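Knives, boxes and a dark worktop

By Ledent
May, home and kitchen pages
Last updated: Tuesday, 16:10

The knife block is usually the heaviest thing left standing on a worktop, and the first to be put in the wrong place. It ends up by the hob or pushed into a corner behind the bread. The same goes for the boxes that gather beside it. We looked at how a block and a few boxes can share a dark surface without getting in each other's way. 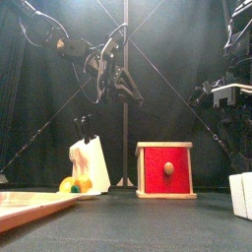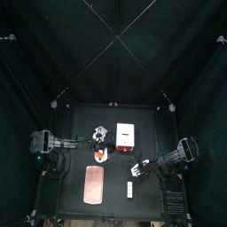
Dark tabletops with black cloth behind them. A knife block and a red box are on the table in the first picture, a white box in the second.

Start with the block. A slanted block needs clear space above it equal to the longest blade plus the width of a hand. Under a standard wall cupboard this often fails, and the cook learns to drag the block forward each time. The feet then wear, and the base picks up grit which scratches the surface. If the cupboard is low, turn the block so that the handles face out into the room, or move it to a stretch of worktop with nothing over it.

Leave a gap between the block and its nearest neighbour. A palm's width is enough for wiping. Anything less collects crumbs and damp, and a timber block standing in damp will swell along the bottom edge within a season. The Prular block, at 1397 grams empty, is light enough to lift with one hand for cleaning. The older Štefanec pattern is not, and should be tilted and wiped underneath in two passes.

Boxes are simpler. Use closed ones for dry goods and small tools, and keep to one depth so that the fronts line up. The Dundska range is 215 mm deep in every size, which leaves a usable strip in front on most worktops. Colour is a practical matter here. On a dark grey surface under weak light, a dark box is easily knocked. Red and white both show up well, although white needs washing more often.

Light deserves some attention. A matt black backing, whether cloth or paint, takes away glare and also takes away most of the bounced light. Edges facing away from the lamp go very dark. Fit the lamp towards the front of the worktop, so that blade slots and lids are lit from the side on which the cook stands. A strip fixed at the back will light the wall and little else.

Fabric behind a worktop is acceptable in a store room or workshop. In a kitchen it should stay well away from the hob, and it needs to come down for washing - hooks are better than staples.

Order of work, for anyone setting out a surface from nothing: block first, largest box second, then the smaller pieces, with the space used for chopping measured and kept free before anything else is added. Check the reach to each item with a board in place. Moving a box at this stage takes a minute. Drilling for a wall rail can wait until the layout has been used for two weeks.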